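4.2 Keeping the Hand-Held Gripper in Shape

Most of the tuning in the Prothero setup happens on the gripper itself. It has no arm to sit on and no fixed base, so every bit of play in the joints ends up in the recorded motion. We came to enjoy this part of the work far more than we expected. A well-adjusted tool is a pleasure to hold, and a person new to it can feel the change within a few grasps.

Setup begins with the pads. Each one has to sit square on its mount before the fasteners are tightened, and we tighten in small turns, going back and forth between the two sides. If one side is brought fully tight first, the pad creeps and its tip ends up a little high. The fingers are then closed slowly on a strip of plain paper. When the paper tears on a pull, with no slipping at either end, the pads meet well enough for thin objects. If it slides out at the tip, we back off both mounts and start over. We tried shimming a single pad in the early weeks and gave it up, as the shim moved and the error came back in a new place.

The pivots come next. We hold the tool level, open it all the way and let the fingers swing in under their own spring. They should arrive together. A finger that lags usually has dust or hair in the joint, and this is by far the most common fault on household tasks. We brush the joint out dry, work it by hand, and only then think about oil. Too much oil collects lint, which brings the lag back sooner than before. One thin drop on the end of a pin, wiped off after a few strokes, is plenty.

The last step is the width reading. The tool reports how far apart the pads are, and that value drifts as the linkage wears in. We close on a steel gauge block 34 mm wide, note the reading, open, and close again from a slightly different angle. If the readings agree with each other but miss the block, a new offset is saved. If they disagree, the trouble is mechanical, and no offset will fix it - go back to the pivots.

A bench check only goes so far, and the spots where the tool is used tell us more. Crowded desks are a great test. Figure 6 shows the blue pads at either side of a clear plastic box that stands open on a patterned cloth, with keys and other small things lying in front of it. A clear plastic box like this is useful for checking pad alignment, as thin walls leave little room for a crooked tip, and a poor grip tends to show up as a slow twist when the box is lifted. Cloth under the object adds its own trouble. It can bunch against a low fingertip and push the linkage out of line, so we look at the tips again after any session on fabric.

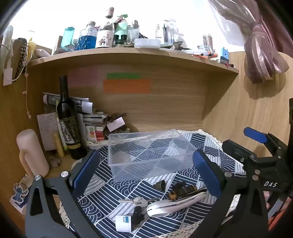

Takumi Ishida disagreed with us on how often the pads should be changed, and argued that a fixed count was the wrong idea altogether. Pads wear by what they touch, he said, and a morning of keys and bottle caps can do more harm than a week of soft packages. He wanted the pads judged by feel and by the paper strip, every time the tool was picked up.

The log bears him out to a fair degree. We had planned to swap pads every 1000 closes. One pair at Pamham was still passing the strip test at 2745 closes, with a light shine near the tip and nothing else to fault. Another pair, used mainly on hard edges, failed well before its planned swap. We now run the strip test at the start of each session and keep the count only as a reminder to look closely.

Cleaning deserves a few words too. A damp cloth takes off most skin oil and dust. Sticky residue from labels is harder, and our first cleaner left a film that made the pads slick for the rest of the day. Plain dish soap, rinsed well and left to dry with the fingers open, has worked better than anything else we tried. Please don't scrape the pads with a blade! A nick at the tip spoils fine grasps, and it grows.

Screws work loose as well. In the November runs we found 13 loose mount screws during start-of-session checks, nearly all of them on the Tromwood tool, which had been carried between rooms in a soft bag. A molded case and a paint mark across each screw head took care of most of this. The mark makes a quarter turn easy to spot from arm's length, and it wears off with handling, so it gets redone whenever the pads are changed.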